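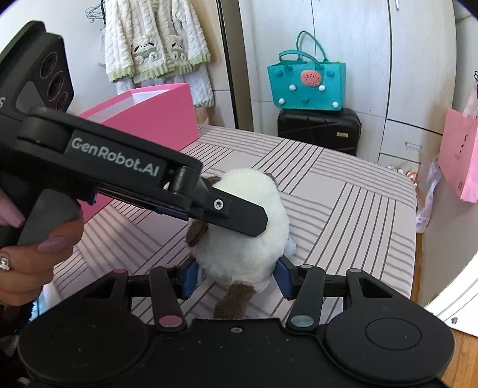
Packing soft goods for small-parcel shipping: speaker notes
Prustitz packing workshop, 22nd January

Slide 1. Opening

Wait for the room to settle. State the scope: plush toys, tissues, folded textiles. Glass and ceramics are in the November session and will not be covered.

Main point for the first two minutes: soft goods rarely break, so packers stop paying attention to them. The returns come from crushed pile, bent ears and tails, and split film.

Slide 2. Plush

Go back to the opening picture. White pile, brown pieces at the sides, a tail at the bottom. Point out that the pile is smoother toward the top and more tufted lower down. Ask which end they would put against the carton wall. Take two or three answers and move on.

Procedure as used at Grosotent:
Brush pile in one direction before bagging.
Lay the tail along the body -- never fold it under.
Bag loosely, press the air out by hand, close with tape.
No vacuum bags. Long-pile fabric takes a set under pressure.

Slide 3. Work surface

Cover the table with a woven cloth. Plush slides on bare laminate and picks up whatever the last job left behind. Shake the cloth out at each change of product. Wanyama changes cloths every 4 hours, and that interval is adequate for most benches.

Slide 4. Film-wrapped tissues
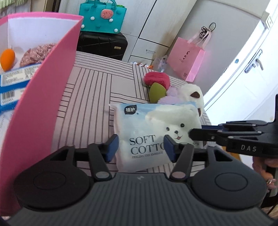
Film packs fail at the seam, and the seam should be located before the pack is picked up. Wrappers differ, so do not assume it runs down the back. On this pack of cotton tissues there is a plain whitish seam on the left side, clear of the bear character and the lettering. Lift from both sides with flat fingers and put no load on the seam itself. Tissue packs go in last, flat, as the top layer. They can fill a void, but they should not be counted as padding.

Slide 5. Results

Zekari trial: roughly 2000 mixed cartons, plush and tissues together. Most of the damage was to cartons packed with the tissues on edge. Show the table, do not read it out.

If asked about paper fill: acceptable under plush, avoid it next to film -- sharp creases mark the wrapper.

Leave the bench checklist on screen during questions.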